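4.2 What stays on a desk

Most studies of the office desk ask the occupant what is on it. We did this too, in October, and learned that people believe they own a keyboard, a mouse and one or two screens. Pressed further, they will admit to a mug. The remainder of the desk's population goes unreported, and it is this remainder that the present section concerns.

Following Akbulut's earlier work at the Curdale site, we sort desk objects into three groups. Anchors are things too heavy or too wired to move without a reason: monitors, docks, the lamp that came with the building. Movers are things that travel within arm's reach during normal work and are expected to come back. Strays are things that arrived for some purpose, served it or failed to, and were never sent home. The groups are not fixed. A mover left alone for long enough becomes a stray, and we recorded one stapler at the Cordeiro office that had been promoted to anchor by virtue of a monitor being stood on it.

The full inventory covers 52 desks and 3647 objects, a figure that includes paper clips only when they were found singly. Remzi Akbulut argued for counting them by the box. He was outvoted, and then did most of the counting.

Figure 9 is typical of the tidier end of the sample. The surface holds little beyond the working equipment, and the anchors keep to the far side, where a curved monitor takes up the back edge and a smaller one occupies the corner. Cables come down between the two, in the gap where cables at almost every site eventually gather. The keyboard sits a little left of center, which leaves a clear patch to its right for the mouse, here off the surface altogether.

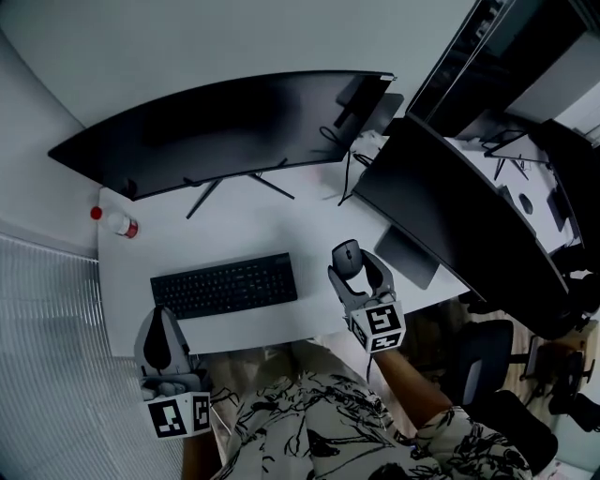 Figure 9. A desk from the low-clutter group. Anchors: two monitors. Movers: keyboard, mouse (raised). Stray: small white bottle with red cap, on its side, left edge.

The bottle deserves a word. We coded it as a stray on the basis of posture. An object in regular use tends to be set down upright, or at least set down where a hand will next look for it; one lying on its side near the far corner has usually slipped out of the rotation. We concede that this rule is unkind to pens, which have no choice in the matter, and pens were therefore coded by distance from the keyboard instead.

Position turned out to be a better guide than type. Of the objects we coded as strays, 663 lay within a hand's width of a side edge, and the far corners did especially well. The pattern is easy enough to explain. The near edge is patrolled by forearms, and the middle is needed for work. An unwanted object is pushed outward in small installments until it meets a wall, a partition or a window sill, and there it retires. Desks beside a window had one more place for things to go, and their occupants were quick to describe them as tidy, by which they meant that the sill was not.

Neighboring desks complicate the picture. Where a partition separated two workspaces, objects rarely crossed it, and the few that did were nearly always chargers. Where there was no partition, as in the open rows at Dirker, the border was set by custom and defended with notebooks. One pair of occupants there gave us conflicting accounts of who owned a desk fan. We entered it twice, halved it, and have regretted the decimal ever since.

We had expected clutter to increase with the number of screens, on the theory that a second monitor offers shelter. This did not hold. Desks with two monitors carried slightly fewer strays than desks with one, possibly because the second screen simply stands where the strays would have been. The effect was weak — and it vanished at Drallis, where the occupants had been told we were coming.

Two limits should be noted. Drawers were excluded at the request of nearly everyone. We also made no attempt to trace how long any stray had been in place, although dust was recorded where present and is reported by site in the appendix.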